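Speaker notes, robotics club evening, Bendurow, September 2020

Slide 1. Say hello, thank everyone for coming out on a Sunday, and remind them there's tea at the back. Don't rush this bit, I always do!

Slide 2. How the club began: 9 students, one borrowed room at Durrani, and a budget of 600 pounds that was meant to last until November (it didn't, but we had a lovely time spending it). Mention that most of them had never written a line of code before they joined us.

Slide 3. The stacking task. Cubes sound terribly easy, I know, and every parent tells me so, but lining one up over another and letting go at the right moment took the Tevum team 17 evenings of patient fiddling. Pause here for the story about the spreadsheet.

Slide 4. Leave this one up while I talk. 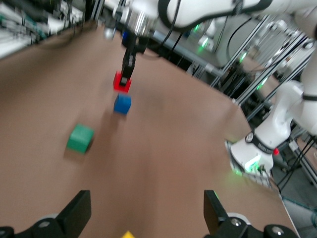 Red goes on blue, and the students chose that order themselves after a long and very cheerful argument. Each pair gets 30 tries and writes down every single one, good or bad, and I do think the writing down has taught them more than anything I've said.

Slide 5. Questions, then the sign-up sheet.

Comments

dasta_mum: My daughter hasn't stopped talking about the cubes since. Thank you!

Reader: Will there be a beginners' group next term?

Reader: Seconding that, we'd come.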